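Udstead open day – floor pickup demo, notes and questions

Forum: Mobile manipulation > Events and site visits

tolerance_stack
Went to the Udstead open day on Sunday, November 6, 2022 and spent most of it at the floor pickup station. Posting notes while I still have them. I have no connection to Udstead. I do maintenance on packaging lines and wanted to see how close this is to something I could put on a night shift.

The task is small-item retrieval from a hard floor: bits of paper, cord, whatever ends up along a baseboard. The arm reaches down, closes two fingers on the item and lifts it into a bin. The planner is called Tretholm. Noreen Memon ran the station and took questions between runs. She was clear that it was a development setup and that nothing there was for sale.

Test surface was big pale glossy tile, with a white panel and a baseboard strip making an inside corner. I would have picked something easier for a public day.

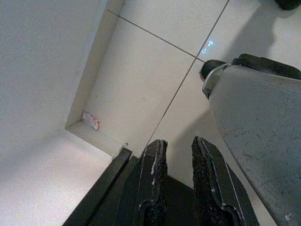 The approach into the corner is where the time goes. In open floor the wrist comes down more or less vertical and the whole cycle is quick. Near the baseboard the planner has to tilt the wrist and pick which finger goes on the wall side, and it replans often. I watched one approach get abandoned twice before the arm committed. Memon said the clearance margin was set wide for the open day and that they run it tighter in the lab.

Figures from the handout: 1,656 logged attempts on this floor type since April, 27 object classes, position error at the fingertip under 2 mm after calibration. No success rate by class. I asked for one and was told it would be in the write-up.

grout_line
Thanks for posting. 1,656 attempts over 27 classes is thin unless they are evenly spread, and they never are. If half of that is crumpled paper, the number says very little about cord.

Did they say what counts as an attempt? An aborted approach can be logged as a failure, or not logged at all, and you get two very different tables.

tolerance_stack
I asked. An attempt starts when the fingers begin to close. So the two aborted approaches I saw would not count.

grout_line
Then the table is not useful to me. Most of the cost in a cell is in the approach. I would want cycle time from detection to release, aborts included.

halfduplex
I was there too, in the afternoon group. I think grout_line is being hard on them. Counting from finger closure is a normal way to evaluate a grasp. If you want to evaluate the planner you use a different metric, and they had planner timings on the second sheet of the handout. tolerance_stack may have only picked up the first one.

What interested me more was the lighting. Polished tile throws bright patches back at the wrist camera, and the patches move as the wrist moves. Anything small and dark is fine until it sits next to one of those patches, and then the outline starts to break up. Memon said they reject a detection unless it holds still on the floor plane across several views. That costs time but it removes most of the false picks on reflections.

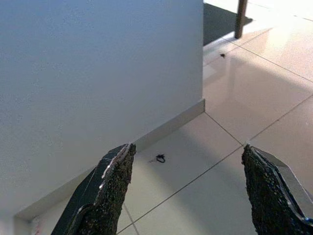 Thin items are the other problem. With a cord or a hair tie there is almost no height to grip, so the fingertips have to go all the way to the tile and close while touching it. They use a force threshold for contact and then back off slightly before closing. I asked about scratching the glaze. The answer was that they had seen none, but they had not done a wear test either. I appreciated the straight reply.

virk_user_east
We run a Virk cell with a similar contact routine on stainless trays. The threshold drifts as the finger pads wear. Rough pads grip thin stock very well when new, then the grit loads up with fiber and dust and you lose repeatability. Ours get changed every 1,000 cycles whether they look bad or not. Was there any mention of pad life?

halfduplex
Not in my group. The pads were a coarse, grainy black material. I did not get to handle one.

tolerance_stack
Nor in mine. I will add it to the list I am sending her.

For anyone planning a visit, the station is at floor level and you see very little of the fingertips if you stand behind the second row. Go early and get to the side. The wider view is worth having as well, mainly for the cable routing at the gripper, which I would want changed before it went anywhere near a production floor.

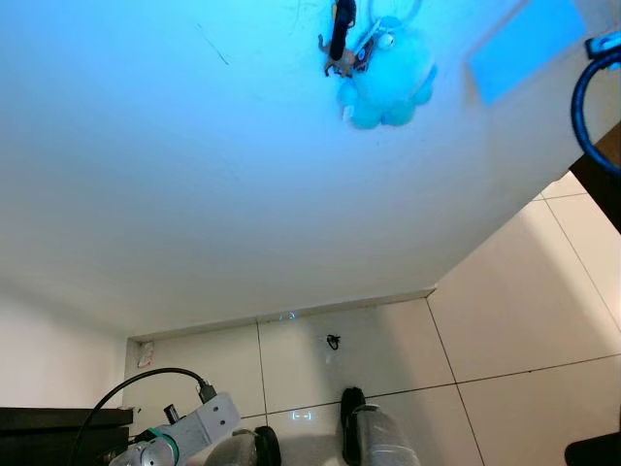 Gripper housing with the black cable looping up into its top connector, tiled surface behind.

virk_user_east
Agree on the cable. An arch like that will find something to catch on sooner or later. Strap it along the last link and leave the service loop at the elbow.

grout_line
Strapping it down tight moves the bending to the connector, and then you are replacing connectors. I would keep the loop and put a guide on it.

virk_user_east
We have done it my way on four arms with no connector failures.

grout_line
Different wrist travel. On trays you are hardly rotating the last joint. Going into a floor corner you are rotating it on every pick.

plilum_reader
Has anyone compared this with the Plilum approach, where a suction cup does the flat items and the fingers only do the rest? On smooth tile I would expect a cup to beat fingers on paper.

halfduplex
On flat paper, yes. Crumpled paper leaks and cord gives you nothing to seal on. You also need a tool change or a second tool on the wrist, and then the corner gets tighter still. Memon's view was that one tool with a slower approach was easier to maintain. I think that holds for a small site. For a large one I am not sure.

tolerance_stack
Questions going to Noreen Memon tonight: abort counts, success by class, pad life, glaze wear, planner timings if I can get the second sheet. Add anything else below and I will include it.

grout_line
Detection to release time, aborts included, split by corner and open floor.

plilum_reader
Minimum object height, please.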